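Skip to content | Talks | Notes | Library | Contact

Talks > Community evenings > Speaker notes

We use cookies to remember your language. Accept | Settings

The cup you throw away: speaker notes
Josée Poirier, for the Nostau neighbourhood evening, 2018-02-03

Length 32 minutes, then questions. Speak slowly. Water on the left side of the table.

Start with the slides already open. Greet people, thank them for coming on a Saturday, and go directly to the two desk pictures.
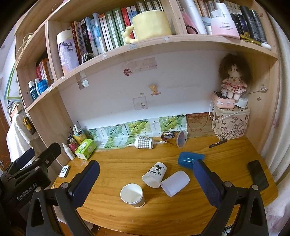 Paper cups on a desk, one of them upright.

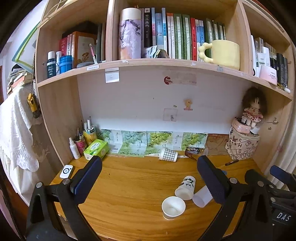
Why can a paper cup not simply go in the box with the newspapers?
The inside of most paper cups has a thin layer of plastic, and a normal paper mill has difficulty separating it from the fibre.

Let people think for a moment after this. Some of them will have put cups with the newspapers for years, and I do not want that they feel accused. I did the same until I was past forty.

PART 1 – What a cup is made of

Explain the three layers of the story: the board, the lining, the ink. The board is usually new fibre, because it must be strong and clean for food. The lining keeps the coffee from going into the board. Without it the cup becomes soft while you are still in the line to pay.

Tear the sample cup slowly and hold it to the lamp. Show how the lining stretches at the edge of the tear. Pass the pieces to the first row.

Mention the lid. It is a different material from the cup and must be taken off. Same for the sleeve, but the sleeve is plain cardboard and can go with the cardboard in our town. (If somebody is from another town: ask them to look at their own list, the rules change from place to place.)

PART 2 – My own kitchen, one year

This is the personal part, do not read it from the paper.

For one year I wrote on the calendar each throwaway cup that came into our house or my office. In the first four months the numbers were high and I was ashamed. In April I bought a Flema travel mug and the marks became fewer, but they did not disappear. Birthdays, the hockey rink, meetings in other people's buildings.

Tell the story of the Flema mug which I left on the roof of the car. Short version only!

PART 3 – The office at Hung

Show the table. In the Hung office, where I do the accounts, we have used 936 cups in one winter, bought in a carton of 1,000. The carton was under the sink and nobody felt that it was costing anything.

What we changed:
– Real mugs on an open shelf at the height of the eyes. Before, they were in a cupboard behind the printer paper.
– The paper cups moved to the meeting room, for visitors.
– A dish rack and a decent brush. People will not wash a mug with a sponge that smells.

We did not put up a poster. My colleague wanted one, I was against, and we are still discussing it.

If there is time, say something about washing. A ceramic mug has its own cost: the clay, the oven, the hot water. It must be used many times before it is the better choice. Do not give a figure here, I have read very different ones and I can't defend any of them.

PART 4 – What the cafés can do

Cutine, the small café beside the library, takes 5 cents off if you bring your own cup. The owner told me that few customers ask for it. She finds it works better when the person at the cash asks first: "For here, or do you have a cup?" Try this sentence with the audience.

Colour the word "compostable" on the slide. Explain that it usually means an industrial composter, with heat, and that the pile behind my garage is not one. I have tried. After one winter I could still read the printing.

QUESTIONS I EXPECT

Children's parties: washable plastic cups, write the names with a grease pencil.
Is foam worse? Say that I am not a chemist, and offer to look for an answer by email.
Hospitals and care homes: they have good reasons for single use, leave them in peace.

To bring: sample cups, lamp, scissors, the calendar, extension cord. Return the key to the library desk before nine.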